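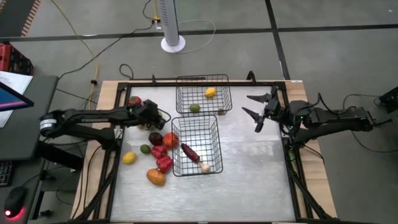
*Black wire baskets one behind the other: a lemon and a lime in the back one, other produce in the front one.*

# Keeping vegetables and fruit in wire baskets: your questions

These are the questions which customers of the Witelell shop in Vindley send us most often. We update the page when a new question comes more than a few times. Last update: 28 January 2024.

**Which produce can stay in an open basket?**

Onions, garlic, shallots, lemons and limes for a short time, tomatoes, plums that still need to ripen, and winter squash if it fits. Leafy vegetables and herbs are not suitable. They lose their water very quickly in open air.

**And bell peppers?**

For two or three days, yes, if your kitchen is cool. For a longer time we advise the refrigerator. If a pepper has already wrinkles on the skin, it is still good for cooking, but please use it the same day.

**May I put onions and fruit in the same basket?**

It is better to use two baskets. Onions and garlic like to be dry, and their smell can go into softer fruit. Many of our customers keep citrus in one basket and garlic in the other, and this works well also when the baskets stand close together.

**How full can I fill it?**

Please make one layer, or two at most for hard things like onions. In our medium basket (item 2666) this is 10 onions of normal size. The basket itself can carry more, but then the ones at the bottom are forgotten, and one day you will find them by the smell.

**Do the wires leave marks on soft fruit?**

They can. Ripe tomatoes and plums get small dents where they rest on the wire. Put a folded cotton cloth on the bottom, or choose the Sampaio liner, which is sold separately. Paper towel is also fine, but change it when it becomes damp.

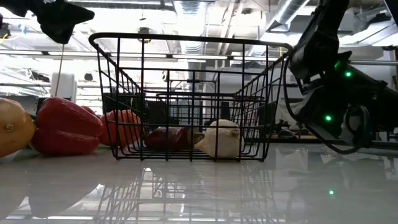 **What is the right order for sorting after shopping?**

I can only tell how I do it at home. I take everything out of the bags and put it on the table next to the empty basket. First I look at each piece for soft places and cuts. The damaged ones go to the cutting board for the dinner. Then I put the heavy and hard pieces in the basket, and the tender ones last. What was left in the basket from the week before must come on top, so that it is eaten first.

**Should I wash the produce before?**

No, wash it just before you eat or cook it. Water between the skins of an onion or a garlic bulb makes mold. Loose soil you can remove with a dry brush.

**How do I clean the basket?**

Warm water, a little dish soap and a soft brush. Dry it well, especially at the corners where the wires meet. We do not recommend the dishwasher for coated wire. The coating can open at the joints and rust will start there.

**Can I stack the baskets?**

The straight ones from the Skiltano series can be stacked with the wooden spacer between. Baskets which are narrower at the bottom go inside each other when they are empty, but please do not stack them full.

**What is the guarantee?**

12 months for the coating and the welded points. Keep the receipt or the order email, one of them is enough. Scratches from knives or metal sponges are not included.

**My question is not on the list.**

Write to us with the contact form and give the item number, if you have it. In October we moved the form to the bottom of each product page, so older links may not open anymore.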